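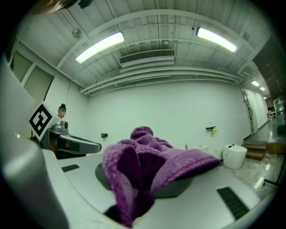
The rule I liked best at Sandau was the one about sleeves. It is rule 5 on a laminated sheet by the coat hooks, and it says that nothing worn, carried or draped may hang where a moving jaw can reach it. I read it twice, signed the visitor form, and went in to spend the morning looking at knitwear. Soft goods are what the place is best at, and so a purple knit was bunched in folds over the white body of a handheld gripper, under two bright ceiling lights, with the marker board standing up clear of it. The rule concerns people, I was told. The knit has a rule of its own, on the back of the sheet.

Home | Visits | Reviews | Archive | Contact

Wednesday, February 27, 2019
By Heino Lukoševičius

I should say how I got there. Galmont, who sell the kind of machine guarding I used to install, run a visit program for people like me who write about shop floor safety and will travel a long way for a sandwich. The December trip was a Drillholm press line, where we stood behind a yellow chain and admired it. This one was Sandau, a handling lab small enough that you are shown the parking lot as part of the tour.

Our guide was Hernán Llanos, who wrote most of the house rules and quotes them by number, like psalms. He started us with rule 1 (know where the stop is) and made each of us walk over and touch it. One man from a packaging firm touched the light switch. We did rule 1 again.

The sheet has 8 rules on the front. I have worked in plants where the safety binder ran to 300 pages and was mainly used to hold a door open, so I was ready to be charmed. Most of them are plain good sense. Keep the tag on the marker board uncovered. Check the pads before you start, and write down that you checked. Don't reach in to fix a fold while somebody else has hold of the tool. If you have long hair, put it up. Stay out of the walkway, and don't set things down in it either, "including yourself," which I took to be a reference to an earlier tour.

The back of the sheet is where it gets interesting. Cloth is a nuisance to write rules for. A metal bracket is the same bracket every time you pick it up, and a sweater is a different shape whenever you look away. Llanos has settled on a few habits. Vents stay clear of fabric. Loose threads get trimmed before the session and never during it. A piece that snags is put aside with a note, even if it snagged only a little and everybody wants lunch. He admitted that the last one is the hardest to enforce.

We then had a long argument about speed. The Vasiliauskas people, who had sent two engineers and a very large thermos, wanted a number on the sheet. They use 80 percent of rated speed as the ceiling for any trial with a person close by, and they think everyone should. Llanos thinks a number makes people stop looking. I have heard both sides of this for most of my working life and was happy to eat a cookie through it. For what it's worth, I'd print the number and keep looking as well, but I wasn't asked.

My complaints are small. The logbook is kept in pencil, and a record you can erase isn't much of a record. The steps by the door are brown wood and could do with a strip of something bright along the edges, a point I made with some force after finding the bottom one with my shin. Llanos wrote it down. In pencil.

The coffee was fine. Visits are by arrangement through Galmont, closed shoes only, and leave your scarf in the car. I had to go back out with mine.

Get our visit reports by email. Enter your address to subscribe. You can unsubscribe at any time.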